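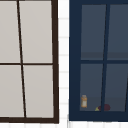

Clalden open day, simulation room

tapley_r
Went in September. They ran the kitchen task in the simulator first, then on the real arm. 5 runs each. Sim was fine, real arm dropped two.

Kinoshita173
Which room? We only got the Ivarier talk and a coffee.

tapley_r
Upstairs, back of the building. Ask for Florian Kuster.

bratley_bob
Two drops in 5 tells you nothing. He said they do 3,000 in sim before they touch hardware.

tapley_r
He told our group 800.

bratley_bob
Then it changed between groups. I was in the 2 pm one.

Kinoshita173
Did they let you drive the arm?

tapley_r
No, only the sim.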